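My knees, and the things people want to sell me for them

I was 20 when the first knee swelled up, and for a long while everyone agreed it was from running. I didn't run. I said so at every appointment and it went into the notes as "recreational runner" anyway. By the time a rheumatologist named Savita Kandpal put the word psoriatic in front of arthritis, I had been through 9 months of ice, rest and a brace that gave me a rash.

So I came into this already a bit short on trust, and the last year hasn't helped.

Since I started writing here I get messages most weeks about something that fixed somebody's cousin. In November it was Namora, a powder you stir into warm water. The site has 239 five-star reviews and I read far too many of them. A lot of them use the same phrase, "got my mornings back." Maybe people really do talk like that. I wrote to ask whether there had been any trial, and got a discount code.

Then there was the Dekus wrap, which I did buy, so laugh all you want. It's a heated sleeve with a battery pack that sits right where your other knee wants to be when you sleep on your side. Did it feel nice? Sure. So does a bath. The leaflet says it "supports joint renewal" and I'd love for somebody to tell me what that means. My joints were exactly as renewed after 16 nights as they were before, and the sleeve now lives in the drawer with the brace.

I'm not saying the regular stuff is perfect. My first medication made me feel sick every weekend, and I was told to give it time by people who weren't the ones lying on the bathroom floor. The second one works better. My fingers still go stiff before breakfast and I can't open a jar, but I can get down the stairs facing forward, and my blood tests look calmer. I'm wary of calling that a win because this disease goes quiet by itself sometimes, and I could be giving the credit to the wrong thing, same as the powder people.
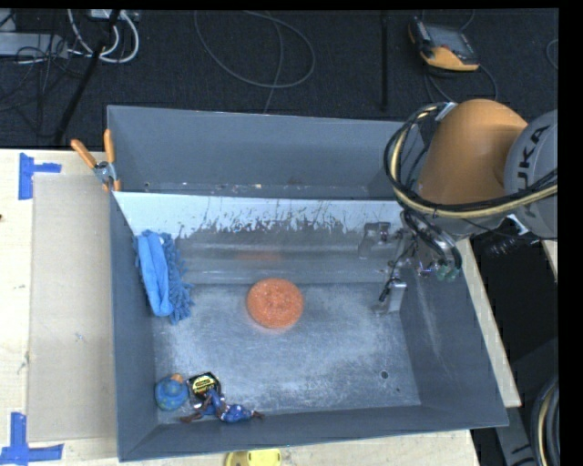
Next blood draw is in a few weeks, and I'm going to ask Dr. Kandpal whether the heel pain is part of this or a separate problem. If she says running, I'm leaving.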